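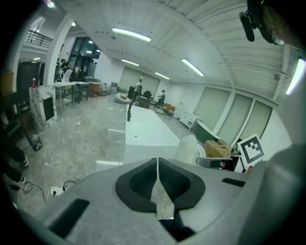
Robotics club gets its grippers moving in the big room at Wungate

15 October 2020

If you have walked past the old showroom at Wungate lately and wondered why the lights are on so late, the Drondbridge student robotics club has moved in for the term, and its members have been making the most of every metre of floor. They are a cheerful lot, and they were kind enough to let us stay for a whole session, ask a great many questions and get in the way.

The club's project this year is called Trelera, a name that was picked out of a hat back in June and has stuck ever since. The idea is to teach a robot arm to do small household jobs by showing it how a person does them. A student takes a gripper in hand, one of the same sort the arm will use, and does the job with it while a camera on the gripper records the lot. Later on, the recordings are used to train the arm, which has its own bench back at the school and will stay there until it is a bit better behaved.

It sounds simple, and the students will tell you it is, right up until the moment you try it yourself. We had a go at picking up a folded tea towel and it took us four tries (the club's youngest member did it first time, and was very nice about it). You have to slow right down, come at the thing from a sensible angle and try to forget that you have a perfectly good hand at the end of your arm. A jerky recording makes for a jerky robot, so the older students spend a good part of each session gently reminding the younger ones to take their time.

Before any of that can happen there is the setting up, which takes up more of the evening than you might think. The club uses square printed markers, black and white and blocky, to help the computer work out where the gripper is and which way it is facing. One student holds the gripper steady and another holds the marker card up in front of it, and then they move through a set of positions until the software is satisfied. If the card tilts too far or a thumb wanders over the pattern, they start again. There was a fair bit of starting again on the night we visited, and a fair bit of laughing too.

The club has 21 members this year, drawn from the two senior grades and a handful of keen younger students who asked so often that they were finally let in. They work in pairs, swapping jobs partway through the evening so that everybody gets a turn with the gripper and everybody gets a turn at the less glamorous end of things, naming files and checking that the recordings have been saved. One pair lost a whole evening's work in the second week by forgetting that last step, and there is now a checklist, which the same pair wrote.

Wungate has turned out to be a lovely place for it. The classroom the club used before was fine for soldering and for arguing over code, but it was no good for recording, with desks bolted down in rows and hardly space to swing a school bag. The new room is long and open, with a counter and a sink tap at one end of it, tables, chairs and a beanbag, and that gives the students a good spread of everyday things to work around. They are hoping a robot that has learned among ordinary clutter will manage better in somebody's real kitchen, where the clutter is never where you left it.

So far they have settled on eight tasks for the arm to learn. Some are what you would expect, such as moving a cup from one side of a table to the other, or putting a spoon in a drawer and closing it. Others came from the families, who were asked at the start of the year what they would most like a robot to do for them. Matching socks was by far the favourite answer, and the students have bravely put it on the list, though they have also, rather wisely, put it last. Each task needs at least 30 good recordings before the club will count it as done, and the spoon-and-drawer job is the first to get there.

All of this is leading up to the Jenkins Cup, the regional student robotics competition, where Drondbridge will enter the new household category for the first time. Teams are given a table set with everyday objects and a short list of jobs, and the robot has to work through them without anyone touching it. The club came home from its last Jenkins with an honourable mention for a line-following cart, and it still has the cart, which comes out at open nights and is very popular with the primary school crowd. Household tasks are a good deal harder, and the students are the first to say that they would be happy just to see the arm finish its list.

Whatever happens on the day, they are plainly enjoying the getting there. The talk at the end of the session was all about drawer handles, and whether the ones at the competition would be knobs or bars, and whether it would be cheating to practise on both. (It would not. We asked.) Someone had brought a tin of date slice, and it went around the room more than once before the packing up was finished.

The club will hold an open evening at Wungate before the end of term, and families, neighbours and anyone else with an interest are warmly invited to come along and try the gripper for themselves. There will be a tea towel to pick up, and we would suggest a little practice with the kitchen tongs beforehand. The students would also be very glad of donated odds and ends to record with, especially plastic cups, wooden spoons, small boxes with lids and clean socks in any colour. Odd socks are welcome too. Donations can be left at the Drondbridge school office during school hours, in a bag marked Trelera.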